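Table Service and Plating, Unit 6: Pastry for a Shared Table
Course handout, November session
Instructor: Xuelian Su
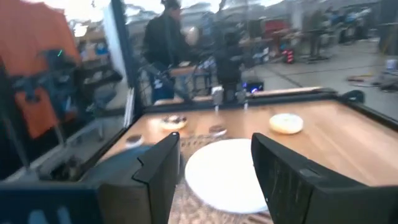 Fig. 1. White plate, two iced donuts and two small dark pastries on a light wood tabletop.

Read this before the practical. The session runs 156 minutes with one short break, and the plating exercise takes up the second half.

1. What the unit covers

Serving pastry at a shared table: choosing the plate, moving the pieces from the board or table to the plate, and spacing them so that each one can be picked up without touching its neighbor. Baking is not covered. The donuts come in from Brullach on the morning of the class and the small pastries are made by the Unit 5 group.

2. The plate

Use a round white plate with a flat surface. Patterned plates compete with sprinkles and make smudges of icing harder to spot. Check the plate under the light before you start, and wipe the rim with a dry cloth.

If the place is set with a mat, the plate goes on the mat. A tan or natural mat works well with a honey-colored table because the two are close in tone and the white plate stands out against both. In Fig. 1 the textured surface under the plate is of this kind.

Carry the plate level, with your thumb on the rim and clear of the flat part. A plate that tips a little is fine when it is empty. With a glazed donut on it, the donut will slide.

3. The pieces

Chocolate iced with sprinkles. This is the strongest piece on the table in color and should be placed first. Lift it from the sides, low down, below the line of the icing. Sprinkles come off if you press on the top, and they roll.

White glazed. On a white plate this one tends to disappear. Put it next to something dark. The glaze also picks up marks from tongs, so use a flat server or a square of paper.

Small dark rounds. These are filler pieces. They go in last, in the gaps, and they should never be stacked against icing. Keep them the same distance from the rim.

4. Spacing before plating

Lay the pieces out on the clean tabletop or board first, with space between them. Fig. 1 shows one such layout: the sprinkled donut toward the left, the white one farther right and back, and one of the small rounds between them just past the plate. The other small round sits out at the left edge of the table. For service you would bring that one in, as an edge piece gets knocked by sleeves.

Leave a hand's width between the two donuts. Students often set everything close to the plate to save time, then have to reach over the near pieces to get at the far ones. Work from the back of the table forward - far pieces first, near pieces last.

5. The table

Wood should be wiped with a damp cloth, then a dry one, before any food is laid on it. Glaze leaves a ring if it sits. Use the Akska cloths from the second drawer, and put used ones in the bin by the sink. Do not use spray while food is out.

Any clamps or fittings on the edge of a worktable stay where they are. Plan your layout inside them.

6. Practical exercise

Work in pairs. One person plates and the other keeps notes, then change over.

a. Set the mat and plate.
b. Lay out two donuts and two small pastries on the table.
c. Move all of them to the plate in the order given in section 3.
d. Check from a seated guest's height as well as from above.
e. Clear, wipe down and repeat with the order reversed. Write down what changed.

Karim Naciri will come around during step d to look at each plate. He marks on spacing, clean rim and undamaged icing. Height and garnish are not marked in this unit.

7. For your notes

Write half a page on which order gave the cleaner plate and where the marks or crumbs came from. Sketches are welcome - a circle for the plate and smaller circles for the pieces is enough.

Reading for next time: the Flenport packet, the section on cut cakes and tarts. Bring an apron and a flat server if you own one.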